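4. Cleaning the Door and Gasket

Five minutes here keeps your Polanico washer smelling great – and it's oddly satisfying!

CAUTION: Unplug the machine first. Let the glass cool after a hot cycle.

4.1 Swing the door all the way open so you can reach its inner side.

4.2 Wipe the plastic ring around the glass with a damp cloth. Lint and grime love to settle along the upper arc, so give that part a second pass. Leave the screws alone; they hold the door together.

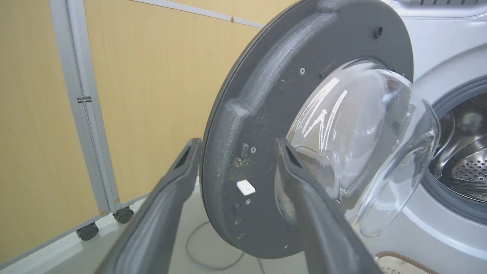

4.3 Wash both sides of the glass bowl with warm water and a drop of dish soap, then dry it until it shines.

4.4 Gently pull back the folds of the gray rubber gasket and wipe all the way around.

Note: No bleach on the rubber, please – plain soapy water does a wonderful job.

4.5 Leave the door ajar overnight.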